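Ma checklist avant d'acheter une robe d'occasion (mise à jour le 2022-06-06)

Je refais cette liste depuis ma mésaventure de mars, une robe portefeuille Dristetti payée 70 euros avec une couture d'emmanchure prête à lâcher. Maintenant je contrôle tout, à la lumière du jour, et je note au fur et à mesure.

1. Coutures de côté : OK. J'ai tiré doucement des deux mains, rien ne bâille.

2. Emmanchures : à surveiller. Deux points ont sauté à gauche, ça se reprend en cinq minutes avec un fil assorti.

3. Fermeture éclair : OK, mais elle accroche à la taille – je la monte et je la descends toujours trois fois avant de dire oui !
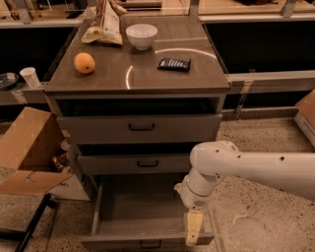
Brevutlow trouve que trois fois, c'est trop peu, et qu'il faut surtout essayer la fermeture une fois la robe portée, parce qu'à plat elles glissent toutes. Bon, je l'ajoute.

3 bis. Fermeture, robe portée : OK, en rentrant un peu le ventre.

4. Doublure : non conforme. Elle dépasse de l'ourlet derrière, et chez Noveo on m'a demandé 22 euros pour la reprendre. Je négocie donc le prix avant de payer.

5. Boutons : il en manque un au poignet. Regardez à l'intérieur, sur l'étiquette de composition, il y a souvent celui de rechange (pas cette fois, évidemment). 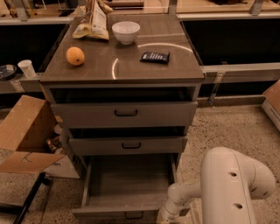
6. Étiquette d'entretien : lisible, lavage à 30. Si elle est coupée, je traite tout comme de la soie et je lave à la main.

7. Odeur sous les bras : OK. Je sais, c'est peu glamour, mais je renifle sans honte.

8. Ceinture : présente, passants solides. Sur ma vieille Bettencourt il n'en restait qu'un et je l'ai regretté tout l'été.

Verdict : je la prends, retouche de doublure à prévoir avant le premier mariage de la saison.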